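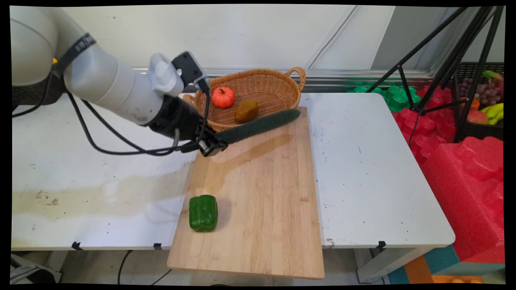

오이는 도대체 어디에 두어야 하느냐고 Žydrūnas Paulauskas가 중간 발표 때 물었습니다. 호박과 감자는 바구니에 두면 된다는 것을 알겠는데, 오이와 피망은 냉장고에 넣어도 물러지고 밖에 두어도 마르니까 결국 버리게 된다는 말이었습니다. 그때 우리 조는 대답을 준비하지 않았기 때문에 조금 당황했습니다. 이 보고서는 그 질문에서 다시 시작한 내용입니다.

생활 문화 프로젝트 최종 보고서
제목: 공동 부엌의 채소 자리 정하기
조원: Perrine Rolland, Zohreh Abbasi, Melahat Gündoğdu
작성: Melahat Gündoğdu

1. 주제를 정한 이유

우리 조 세 사람은 모두 Dadlow 기숙사에 살고 있습니다. 각 층에 공동 부엌이 하나 있고, 냉장고도 같이 사용합니다. 냉장고의 채소 칸은 좁고, 비닐봉지가 많아서 안쪽에 무엇이 있는지 잘 보이지 않습니다. 11월 대청소를 할 때 채소 칸 맨 밑에서 이름이 없는 봉지가 나왔고, 안에 있는 것이 오이였는지 애호박이었는지 우리는 의견이 달랐습니다. Zohreh는 지금도 애호박이라고 생각합니다.

처음 계획은 냉장고 정리 규칙을 만드는 것이었습니다. 그런데 조사를 하면서 냉장고에 꼭 넣지 않아도 되는 채소가 많이 들어가 있다는 것을 알게 되었습니다. 감자, 양파, 자르지 않은 호박 같은 것입니다. 그래서 주제를 냉장고에서 작업대 쪽으로 옮겼습니다. 선생님께서 주제를 바꾸어도 좋다고 하셔서 계획서의 제목만 다시 썼습니다.

2. 사용한 물건

손잡이가 있는 타원형 바구니, 큰 대나무 도마, 키친타월, 마스킹테이프, 주방 저울을 사용했습니다. 바구니는 Kavlow라는 중고 가게에서 4000원에 샀습니다. 같은 가게에 뚜껑이 있는 플라스틱 상자도 3000원에 있었는데, Perrine은 더 싼 것을 사자고 했습니다. 저는 공기가 통하는 것이 중요하다고 설명했고, 조금 이야기한 다음에 바구니로 정했습니다. 도마는 원래 부엌에 있던 것입니다.

바구니의 좋은 점은 손잡이입니다. 작업대를 닦을 때 한 손으로 들어서 옮길 수 있습니다. 나쁜 점은 흙이 묻은 감자를 넣으면 짠 틈 사이로 흙이 떨어지는 것입니다. 바닥에 키친타월을 한 장 깔아 보았는데 금방 더러워졌습니다. 나중에는 신문지를 접어서 깔았고 이것이 더 편했습니다. 신문지는 흙이 모이면 그대로 접어서 버릴 수 있습니다.

3. 자리를 정한 방법

작업대는 탁자 두 개를 붙여서 사용합니다. 두 탁자 사이에 틈이 있어서 작은 것이 자주 떨어집니다. 우리는 바구니를 뒤쪽 가장자리 가까이에 놓고, 도마를 그 앞에 세로 방향으로 길게 놓았습니다. 이렇게 하면 도마의 앞쪽 끝이 틈 위로 조금 나옵니다. 처음에는 이것이 불안해 보였지만 도마가 크고 무거운 편이어서 움직이지 않았습니다. 다만 도마 앞쪽 끝에서 힘을 주어 단호박을 자르는 것은 하지 않기로 했습니다. 단단한 것은 도마의 가운데에서 자릅니다.

채소는 두 종류로 나누었습니다.

바구니에 두는 것: 자르지 않은 작은 호박, 감자. 양파도 넣고 싶었지만 감자와 같이 두면 감자에서 싹이 빨리 날 수 있다고 해서 양파는 창문 옆의 망에 걸었습니다.

도마로 바로 가는 것: 오이, 피망, 그리고 그날 먹을 다른 채소. 이것은 요리하기 직전에 냉장고에서 꺼내서 도마 위에 놓습니다.

Žydrūnas의 질문에 대한 우리의 대답이 바로 두 번째 종류입니다. 오이와 피망은 작업대에 사는 채소가 아니고 작업대에 잠깐 오는 채소입니다. 오이는 씻지 않고 키친타월로 한 개씩 싸서 채소 칸의 문 쪽에 세워 둡니다. 너무 차가운 안쪽에 두면 껍질에 물이 많은 자국이 생겼습니다. 피망은 꼭지를 떼지 않고 봉지 입구를 조금 열어서 둡니다.

4. 도마 위의 순서

이 부분은 계획서에 없었지만 사용하면서 필요해졌습니다. 도마가 커도 여러 채소를 한꺼번에 올리면 칼을 움직일 자리가 없습니다. 우리는 다음과 같이 해 보았습니다.

피망은 도마의 앞쪽 왼편에 세워 둡니다. 밑부분이 고르게 갈라진 피망은 잘 서 있는데, 한쪽이 작은 피망은 넘어집니다. 넘어지는 피망은 먼저 자르면 됩니다.

긴 오이는 마지막에 올립니다. 오이는 굴러가기 때문입니다. 두 탁자 사이의 틈으로 오이가 한 번 떨어졌고, 꺼내려고 탁자를 밀었더니 예전에 잃어버린 병따개도 같이 나왔습니다. 오이를 도마에 가로로 놓으면 끝이 도마 밖으로 나오는 일이 많아서, 먼저 반으로 자른 다음에 썰었습니다.

감자는 껍질을 벗길 때 흙이 나오므로 도마에서 하지 않고 싱크대에서 합니다. 껍질을 벗긴 다음에 도마로 가져옵니다.

Perrine은 왼손잡이여서 피망을 오른편에 두는 것이 편하다고 합니다. 그래서 부엌 벽에 붙인 안내문에는 왼편이라고 쓰지 않고 "칼을 잡지 않는 손 쪽"이라고 썼습니다. 이 표현이 한국어로 자연스러운지 한국인 친구에게 물어보았는데, 조금 길지만 이해할 수 있다고 했습니다.

5. 버린 채소의 무게

프로젝트를 시작하기 전 한 주와 바구니를 사용한 마지막 한 주에 우리 층에서 버린 채소의 무게를 재려고 했습니다. 시작하기 전의 한 주는 기록을 잘하지 못했습니다. 음식물 쓰레기통에 과일 껍질과 밥이 섞여 있었고, 저울에 올리기 전에 다른 학생이 비운 날도 있었습니다. 그래서 이 수치는 보고서에 쓰지 않았습니다.

마지막 한 주에는 못 먹고 버리는 채소만 따로 봉지에 모았고, 무게는 200그램이었습니다. 대부분 피망이었고, 반만 쓰고 남긴 것이었습니다. 비교할 수 있는 숫자가 없으므로 줄었다고 쓸 수는 없습니다. 하지만 무엇을 버렸는지는 알게 되었습니다. 통째로 버린 감자나 호박은 그 봉지에 들어 있지 않았습니다.

6. 다른 학생들의 의견

같은 층의 학생들에게 짧은 설문지를 나누어 주었고 5명이 답을 써 주었습니다. 설문지에 있던 의견을 몇 가지 옮깁니다.

바구니에 있는 채소가 누구의 것인지 모르겠다는 의견이 가장 먼저 나왔습니다. 우리는 마스킹테이프에 이름을 써서 채소에 직접 붙이는 방법을 생각했지만, 감자에는 테이프가 잘 붙지 않습니다. 지금은 바구니 손잡이에 작은 종이를 달고, 채소를 넣은 사람이 거기에 이름을 씁니다. 종이에 자리가 부족해서 더 큰 것이 필요합니다.

Khrystyna-Mariia Pasichnyk는 호박이 예뻐서 아무도 먹지 않는다고 썼습니다. 이것은 우리도 생각하지 못한 문제입니다. 작은 주황색 호박은 바구니에 있으면 장식처럼 보입니다. 꼭지가 마르기 시작하면 수프를 만들기로 Zohreh와 약속했지만, 이 보고서를 쓰는 지금까지 호박은 그대로 있습니다.

도마를 쓴 다음에 세워서 말리는 자리가 없다는 의견도 있었습니다. 맞는 말씀입니다. 대나무 도마는 눕혀 두면 밑면이 잘 마르지 않습니다. 벽 쪽에 세우면 바구니를 옮겨야 하고, 싱크대 옆에 세우면 물이 튑니다. 우리는 저녁 9시 이후에 바구니를 작업대 끝으로 옮기고 도마를 벽에 기대어 세우는 방법을 시험하고 있습니다. 아침에 처음 부엌을 쓰는 사람이 원래 자리로 돌려놓아야 하는데, 이것은 잘 지켜지지 않습니다.

7. 어려웠던 점

한국어로 채소의 상태를 설명하는 단어가 어려웠습니다. "무르다", "시들다", "마르다", "상하다"를 우리는 처음에 모두 같은 뜻으로 썼습니다. 그래서 첫 번째 기록표를 다시 읽었을 때 오이가 무른 것인지 시든 것인지 구별할 수 없었습니다. 두 번째 기록표에서는 손으로 눌렀을 때 들어가면 "무르다", 휘어지면 "시들다"라고 정했습니다.

조원끼리 요리하는 시간이 다른 것도 어려웠습니다. 저는 아침에 요리를 하고 Perrine은 밤에 합니다. 서로 바꾸어 놓은 자리를 모르고 다시 바꾼 적이 여러 번 있습니다. 결국 탁자에 마스킹테이프로 바구니의 자리를 표시했습니다. 타원형이라서 테이프를 짧게 잘라서 둥글게 붙여야 했고, 이 일에 생각보다 시간이 많이 걸렸습니다.

8. 앞으로 할 일

이름 종이를 더 큰 것으로 바꾸고, 반만 쓴 피망을 두는 작은 통을 냉장고 문 쪽에 놓을 예정입니다. 통은 Perrine이 가지고 있는 유리병을 먼저 써 보고, 냄새가 남으면 다른 것을 찾겠습니다. 위층 부엌에서도 같은 방법을 해 보고 싶다는 연락을 받았습니다. 위층은 탁자가 하나이고 도마가 더 작아서 바구니를 뒤에 놓을 수 있는지 먼저 재어 보아야 합니다. 줄자는 Zohreh가 빌려 오기로 했습니다.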